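Kandton Adult Learning: Changing Direction at Work
Handout 2, Paraschiva Tudose

Bring your goal sheet next time. "Be happier" will be handed back, with sympathy.

1. The drift audit
List what you did at work last week, then mark the tasks you would do again without being paid. Most people mark lunch.

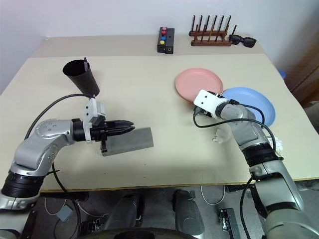 Keep the list. We use it again in section 3, by which point you will have lost it, so keep a copy as well.

2. Shrinking the goal
A goal should fit into two weeks. Take the Momstead case from the reader: Esteves wanted "a new career" and spent February buying notebooks. Once she changed it to "phone one person at Dorken," she phoned one person at Dorken.
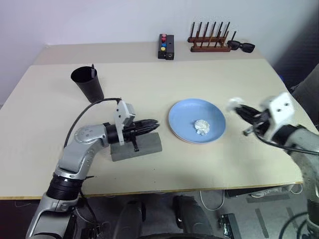 Write yours as a verb, a name and a date. If the verb is "explore," pick another verb. "Reflect" is worse.

3. Before next session
- Reread your drift audit and cross out one task you could drop.
- Read the Momstead case to the end, including the dull part about pensions.
- Make the phone call. Email counts as half.

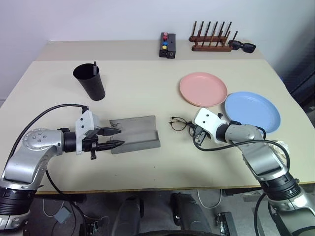
4. Reading
Course reader, chapter 3. Page 279 has the blank goal sheet; please photocopy it before writing on it.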